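Search this site Go Search results will open here

Dec 28, 2019
By the Household Storage Notes desk, Trodville

4. What the tins were used for

I should say up front that I went into this part of the study expecting to be bored by it. The interviews in Section 3 were the fun bit, and the tins were going to be a paragraph. Then I read back through the home notes and found that tins came up in nearly every household, usually in the middle of a story on some other subject, and I had to go back and give them a section of their own.

To recap, the study covered 212 households in Trodville and the neighboring district of Ríos, visited in October. Everyone was asked to show us one container in the home that had outlived whatever it was sold with. We didn't say "tin." People could have shown us jars, shoe boxes, ice cream tubs (and plenty of them did, see Section 5). But the metal box with a bright outside and a shiny inside kept turning up, on top of fridges and under beds and once inside an oven that had stopped working years ago.

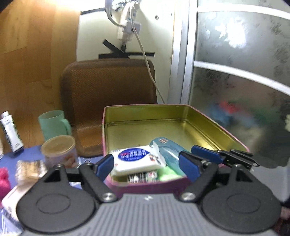 I want to talk about the word "full," since it caused more trouble in the coding than anything else. When people told us a tin was full, they almost never meant you couldn't get another thing in. They meant the lid had started to argue with them, or they couldn't see the bottom anymore, or the thing they wanted was under some other thing. One woman in Ríos called her tin full and then, while we were still writing that down, put a spool of thread in it. We ended up with two codes, "full to the eye" and "full to the lid," and I'm happier with the first one than the second. Full to the lid depends a lot on the lid! A hinged one gives you a bit of spring, a loose one will sit on top of a heap and look closed, and a tight press-on lid tells you very quickly that you've gone too far.

The other coding headache was what to call the contents. Our first list had sewing things, medicine, papers, batteries and "other," and "other" swallowed the whole study. We borrowed the item list from the Musen survey, which has 1,000 entries and is far too long for a kitchen visit, and cut it down to 26 groups. That worked well enough. I'd still split "small paper goods" if I did it over. Tissues and receipts have nothing in common except that they're paper, and people treat them very differently -- one gets used up and replaced, and the other just piles up.

Soft packets were the group that surprised me. I had assumed that people kept hard little things in tins, buttons and keys and so on, because a tin is good at stopping those from rolling away. But a soft packet is awkward in its own way. It slumps, it leans on its neighbors, and it takes up a different amount of room every time you put it back. Several people said they'd given up on lining packets up and just dropped them in wherever there was a gap.

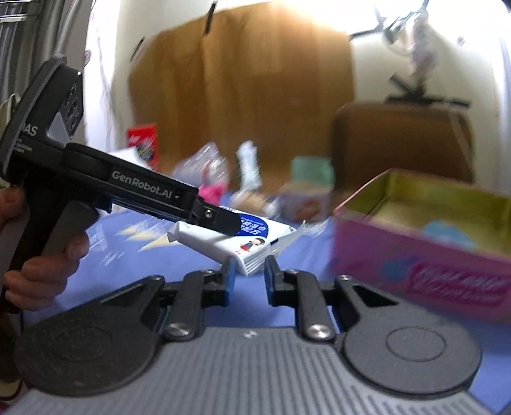
Wrappers are a thing I'd look at more closely next time. A plastic wrapper adds a fair bit to a packet that the packet itself doesn't need, mostly at the ends, where it's gathered or sealed. The white packet in the second view of Figure 1 is a good case, with the crinkled plastic flaring out well past the soft part at one end. Anyone who packs by eye has to decide if that bit counts. In the homes, some people folded it under and some squashed it flat with a thumb, and others let it stick up and catch on the lid.

Figure 1. Table session with the pink tin, two views.

A few households in the Edwood apartments kept their tins on open shelves, label side out, and those were the tidiest we saw. I wouldn't read too much into that. Those kitchens are small and everything in them is on show, so the tin gets tidied along with the rest. The tins in closets and drawers were messier and, as far as I could tell from the visits, opened more often. Section 5 takes up the tubs and jars, where the lids are see-through or missing and the whole question of "full" has to be asked again.

Contact the desk | Copyright Household Storage Notes, Trodville | Back to top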